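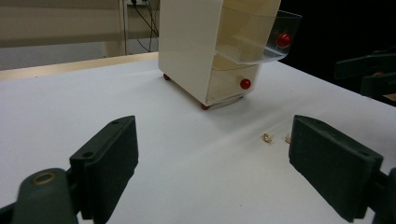

Equipment Review: Bernstead Two-Drawer Desktop Unit

The Alton office of Harasym Property Services issued the Bernstead unit to its front desk and mail room in April. It replaced the open trays previously supplied by Uvanus. Staff used the units through one full billing period, and their comments were collected on a Wednesday afternoon at the close of the trial.

The main purpose was to reduce misplaced small items: key tags, postage labels, spare badges and receipt books. The mail room handles 300 labels in an ordinary week, and the open trays were often left in disorder by noon. Under the new arrangement, labels are kept in the upper drawer and key tags in the lower. Most staff adopted this without instruction.

Several concerns were recorded. The unit is light, and a full drawer opened quickly will pull the body forward on a smooth desk. Adhesive pads corrected this at the front desk -- the mail room has yet to fit them. Standard envelopes do not lie flat inside, so a separate rack is still required. The drawers have no lock and should not hold cash or master keys.

The supplier quoted 455 for the first order, with delivery included. The office considers this fair for the quality received. The unit is recommended for reception areas and shared desks. It is not recommended for records storage.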